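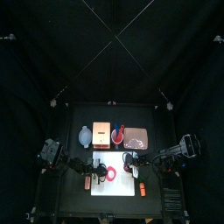
Section 4: Mounting the outdoor unit and getting your first readings

OK, so by now you've unpacked everything, charged the console overnight and picked your spot using the checklist in Section 3. If you skipped Section 3 (I know, I skip those too), please go back and at least read the part about shade. I've moved my own station more times than I want to admit, and every single move was down to shade or gutters.

I wrote this guide for people in the Grarnbridge backyard weather group, so I'm assuming you have the same Wornex station the rest of us have, the one with the rain cup, the wind cups and the little louvered box for temperature. If you have the older one with the wired console, most of this still works, but your buttons are on the back and the menu names are different. Last update to this section: 3 Oct 2019.

What you'll need

The outdoor unit
The pole and both pole clamps
The short screws from the small bag (leave the long ones alone, they're for wall mounting)
A Phillips screwdriver
A small bubble level
A compass, or a phone with a compass in it
Fresh batteries, not ones out of the junk drawer
A helper for the lifting part, if you can get one

4.1 Put the batteries in first

1. Do this indoors, at a table, with the console next to you. The battery door is on the underside of the outdoor unit and it is a real pain to reach once the thing is up on a pole.

2. Slide the door toward the arrow. It sticks. Push down a little while you slide and it gives.

3. Drop the batteries in. The springs go against the flat ends, same as any flashlight.

4. Watch the small red light through the hole next to the door. It should blink once, wait, and then blink again. If it stays on without blinking, take the batteries out, count slowly to ten and put them back.

5. Close the door until you hear it click. Run your thumb around the rubber seal to check that none of it is poking out.

Note: Put the batteries in the outdoor unit before you switch on the console. The console only looks for new sensors for a few minutes after you turn it on, and then it quits looking and shows dashes. If you get dashes, switch it off and on again and it will have another go.

Caution: Don't use rechargeable batteries outside. They sag badly in the cold and you'll lose readings on exactly the nights you wanted them!

4.2 Pair it and leave it alone for a bit

1. Turn on the console and press and hold CHANNEL until the little antenna starts flashing.

2. Wait. It can take a few minutes and there's no progress bar or anything, just the flashing antenna.

3. When the antenna goes solid, check that you have a number for temperature, humidity and wind. Wind should say zero unless you're standing in front of a fan. Rain should say zero too.

4. Spin the wind cups with your finger and look at the console. The number won't jump right away. The unit sends a bundle of readings, rests, then sends another bundle, so give it a minute before you decide it's broken.

5. Tip the rain cup gently back and forth a few times. You'll hear a tick each time. The rain total should creep up on the next update.

I like to leave the whole setup running on the table for an evening at this point. You get to see whether the indoor and outdoor temperatures agree while they're sitting side by side, and if they're wildly different you can sort it out (see 4.6) without a ladder. Mine were a bit off from each other the first time and I got all worked up over it, and then I noticed I'd parked the console on top of the cable box. Warm cable box, warm console. Move it and try again.
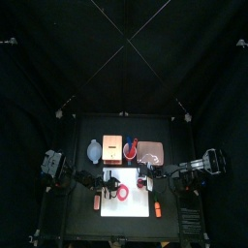
Once you're happy with the numbers, reset the rain total so your finger-tipping doesn't end up in your records. Hold RAIN and DOWN together until it beeps. I forgot to do this and my first day of official weather history shows a downpour that happened entirely in my dining room.

4.3 Set up the pole

1. Push the two halves of the pole together with a twist. The seam should close up completely. If you can still see a gap, twist it the other way.

2. Fit the lower clamp to your fence post or railing, snug but not tight. You want to be able to slide the pole through it.

3. Fit the upper clamp as far above the lower one as your post allows. The farther apart they are, the less the pole sways, and sway does funny things to the rain cup (it ticks when it shouldn't, and you get phantom rain on windy days).

4. Drop the pole through both clamps and let it rest on the ground or on a brick. Then tighten both clamps, a little on one, a little on the other, back and forth.

5. Hold the level against the pole on one side, then again a quarter of the way around. Fix it now if it leans. You can shim behind a clamp with a folded strip of old bike tube, that's what I use.

Caution: Look up before you raise the pole. If there are power lines anywhere near, pick a different spot. I don't care how good the wind is there.

Caution: Don't do this part in a thunderstorm or when one's on the way. I realize people who buy weather stations are the very people who want to be outside when one's coming. Go in.

4.4 Put the outdoor unit on top

1. Get your helper to steady the pole.

2. Set the unit on the pole with the letter N facing you and the collar screws loose.

3. Use the compass to find north, and turn the whole unit until the N points that way. Stand back from the fence while you read the compass if your fence has a lot of metal in it. Mine is chain link and it threw the reading off every time I got close, so I sighted on a chimney across the street instead and lined up with that.

4. Tighten the collar screws evenly. Stop when they're firm. The collar is plastic and it will crack if you lean on it, and I can tell you that the replacement collar takes forever to arrive.

5. Look at the small round bubble on top of the unit. It should be sitting inside the circle. If it isn't, loosen the collar, nudge, tighten and look again. Rain is the reading that suffers most when the unit is tilted.

6. Take out the foam strip that holds the rain cup still during shipping! It's under the funnel. Lift the funnel off with a small turn to the left, pull the foam, put the funnel back. This is the most common reason people write to me saying they've had no rain in October.

Note: Keep the foam. You'll want it if you ever take the unit down and drive it somewhere.

4.5 Get the readings onto your computer

The console will keep its own highs and lows forever, more or less, but it only stores detail for a limited time and then writes over the oldest stuff. If you want a proper record you need to move it across.

1. Plug the console into your computer with the cable from the box.

2. Open the logging program. Our group uses Ķēniņš, which is free and a little homely to look at, but it reads the Wornex files without any fuss. (If your computer can't cope with the accents in the folder name, rename the folder to something plain. The program doesn't mind.)

3. Choose Import, then Console, and click your way through. Say yes when it asks to match the clock. If you say no, your readings will be stamped with whatever time the console thinks it is, and after a battery change that can be the middle of the night years ago.

4. Set Keep Days to 365. It comes set to 100, and it will quietly trim off your spring to make room for your fall. I lost a whole April that way.

5. Save, close it, open it again and check that the setting stuck.

I do my import once a week with my coffee. You can make it automatic under Tools, but then the computer has to be awake at the right time, and mine never is.

4.6 Small corrections

Leave this alone for the first few days. New sensors need some time outside to settle, and it's tempting to chase every little difference between your reading and the one on the phone app. The phone app's number might come from a sensor on the other side of a hill.

If you still think your temperature is off after that:

1. Hang a thermometer you trust in the shade beside the louvered box.

2. Compare them early in the morning before the sun is on either one. Do it on a few different mornings and write the numbers down.

3. If the difference is the same each time, hold SET on the console until OFFSET shows up, and use UP or DOWN to take the difference out.

4. If the difference is all over the place, don't use the offset. Check the louvers for spiders. I mean it, they love it in there, and a thick web slows the air down enough to matter.

Note: There's no offset for wind direction in the menu. If your wind always seems to come from somewhere odd, go back to 4.4 and redo the compass step.

4.7 Before you put the ladder away

Give the pole a firm shake. Listen for rattles and tighten whatever's rattling. Check that the battery door is still shut. Write today's date on a bit of tape and stick it inside the console's battery cover, so you know when the batteries went in.

Then pour a little water slowly through the funnel, a spoonful at a time, and go inside to see if the rain total moved. Reset it afterward with RAIN and DOWN. Section 5 covers cleaning the funnel and what to do about leaves.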